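Unit 5 handout: Manipulation of soft goods
Notes to accompany the demonstration at Seltov, open day of Oct 1, 2022

Print this page | E-mail this page

1. Purpose of the visit

The Seltov open day covered three stations. Only the second, cloth handling with hand-held grippers, is examined in this unit. Read these notes before the lab session and bring them with you.

Rigid parts have a pose that can be given by six numbers. Cloth does not. A towel on a flat surface has no fixed shape, hides parts of itself, and changes every time it is touched. Most folding methods therefore split the job into short steps: find an edge, grasp, lift, move, release, look again.

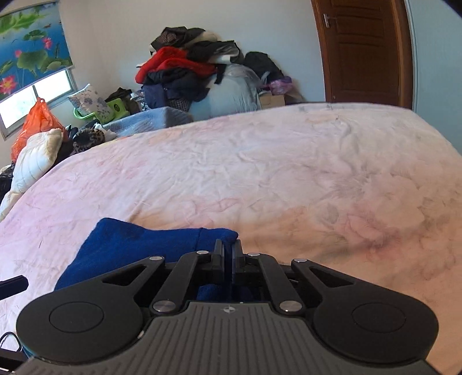
Grasp selection is the first topic. A parallel grasp on cloth works best at a fold or free edge, where the fingers can pass on both sides of the material. Grasping in the middle of a flat region requires a pinch, which gathers an unknown amount of fabric. At station two the blue cloth was taken by the edge with the two narrow fingers closed, and it was already folded into a rough rectangle at that point. Note how many layers an edge grasp can hold. If the fingers catch one layer of a two-layer edge, the fold opens on lifting.

2. Linkage and finger travel

The fingers are carried on mirrored linkages with pivots at the joints. For the lab, treat each side as a planar four-bar mechanism. Derive the fingertip path as a function of the input angle and state whether the pads stay parallel over the full travel. Belkadi's printed notes (section 13) give the general method. Use your own link lengths.
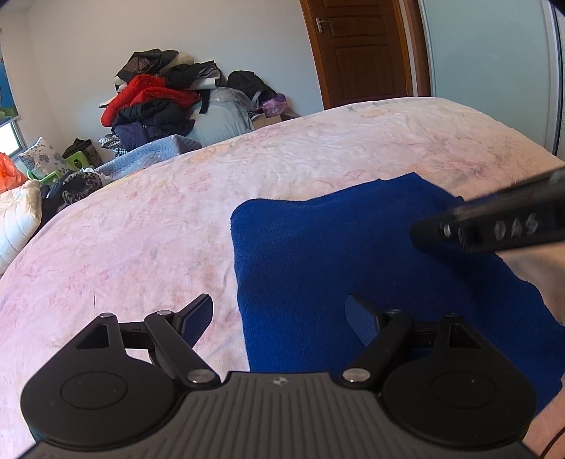
Travel matters because the approach is made with the fingers open. Too small an opening pushes the fabric ahead of the pads. Too large an opening costs closing time and brings in extra material from the mattress side, including the sheet. Sheet pickup is a common error when cloth lies on cloth, and a force reading alone will not detect it.

3. Background and segmentation

The Rostanport exercise set from April used a bare table. Students who tuned a color threshold on that set should expect it to fail in a furnished room. Other garments, printed fabric and daylight from a window all affect the result. Report your results on both sets separately.
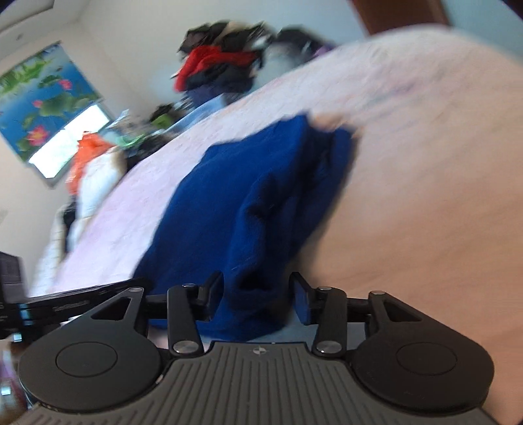

Do not average the two scores. The lab report is marked out of 40, with 5 points for a clear statement of failure cases. Runs that are discarded must be listed with the cause.

Reading before the next unit: Zosammont technical note on cloth state estimation, first half only.

Comments

rk_lab2: Does the four-bar treatment include the pad offset, or do we take the pad as a point?

Course staff: Include the offset. A point is accepted for the first plot only.

tmw: Link to the April set is dead for me.

tmw: Works now.

Contact: course office, Room 13 | Copyright 2022 | Back to top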